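Ticket: Wrist camera exposure hunts over light surfaces, Coltuvent arm
Opened by: Si-woo Cha
Assigned to: Zinash Gebremichael
Opened: 28 October 2019
Status: Open, workaround in place

Problem

We are comparing two grippers on the Coltuvent arm, the Clurkideck and the Flevham. Both use the same wrist camera and the same controller settings. With the Clurkideck fitted, the brightness of the video jumps whenever the wrist moves over pale panels. The seam finder loses its lock and the controller stops the move. With the Flevham I could not get it to happen.

Steps to reproduce

Fit the Clurkideck. Home the arm. Run the approach routine at 245 mm above the work surface with auto exposure on. It failed on 5 runs out of the first batch, always before the fingers closed.

Si-woo Cha

I swapped the camera cable and got the same result. Firmware on the controller is the May build. Went back to the older one, no change, so I put the May build back on.
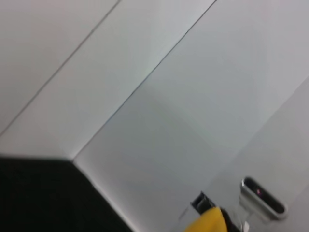 The seams are straight and dark enough that the finder should hold them. I think the exposure meter is reading the whole picture, including the gripper parts along the bottom, and those sit in different places on the two grippers. The panels also have very little texture, so when a seam drops out there is nothing else to track.

Zinash Gebremichael

Please set the metering window to the upper half only and lock the gain at 600. Leave everything else alone and run it again. Also check the bracket screws. Slight blur on the seams could be plain motion, but a loose camera would add to it.

Si-woo Cha

Screws were tight. With the window moved and gain at 600 it ran clean on the first batch and failed once on the second. Raised gain to 700, got noise on the dark areas and two more failures. Back to 600.

Zinash Gebremichael

Keep 600 for the comparison and use it on the Flevham too, or the numbers won't match. I have asked Jurčo for the longer camera bracket. Leaving this open until it is fitted and the approach routine has been run again on both grippers.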